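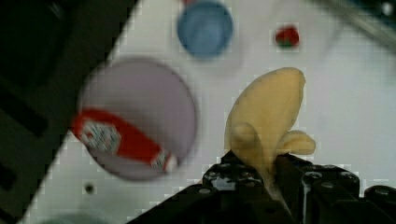 Home | Play Food | Washing & Mending | FAQ | Say Hello

Filed under: Toy kitchens, questions you keep asking me

I've had 307 emails since I put the play food pages up in March, and a good half of them ask the same things, so I've finally sat down and typed out my answers. If yours isn't covered, drop me a line (I'm slow but I do get there).

Can I put plush fruit in the washing machine?

Small ones like strawberries, yes, in an old pillowcase with a knot in the top, on the coolest wash you've got. Bananas with peel flaps I do by hand. The flaps twist round each other in the drum and then you spend an evening trying to persuade them to lie flat again! Lukewarm water, a tiny squirt of washing-up liquid, press it, don't wring it. Dry it on a rack away from the radiator.

The seam on our banana is going. Is it worth mending?

Oh, definitely. It's nearly always the curved seam where the peel meets the middle, because that's the bit every child pulls. Ladder stitch, doubled thread, and start a little way before the hole so you're sewing into sound fabric.

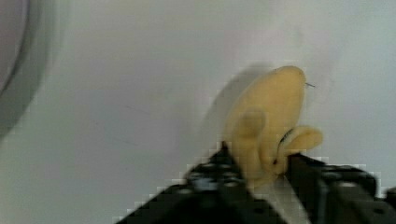

If there's a stray thread poking out, snip it close and leave it be. I once pulled one on our Pladik pear and undid most of the bottom, and I'm still cross about it. For pale yellow I use a Hájek thread in the shade they call Straw, which vanishes nicely into fuzzy fabric.

Do the plates need to be a proper set?

No, and I like it better when they aren't. A big lavender plate, a blue bowl, a pale green dish, whatever turns up. Different colours give you a ready-made game too: strawberry on the green one, ketchup on the lavender one, now swap them over. My youngest played that for a whole wet afternoon. Godel do nice plain dishes but so does the charity shop.

How much should be out at once?

Less than you'd think. I put out a plate, a bowl, a dish and a handful of food, and the rest lives in a box on the landing. We own far too much (I stopped buying after the Clollosholm toy fair, where I came home with 15 aubergines in a job lot, don't ask) and when it's all out they just tip it on the floor and wander off.

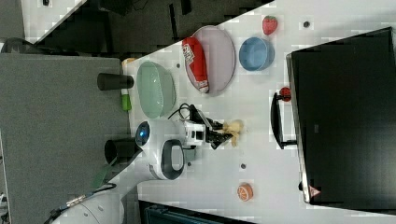 What about plastic bottles, like the ketchup?

Wipe them over with a damp cloth and keep them out of the bath. Once water gets inside a toy bottle it's a pain to get out, and it goes whiffy. If the label's lifting at one corner, a dab of glue stick will hold it for a good while.

Do you sell any of this?

Sorry, no! I just mend it and go on about it.

Last updated Sat 17 October

We use cookies to remember your settings and count visits. Accept | Manage cookies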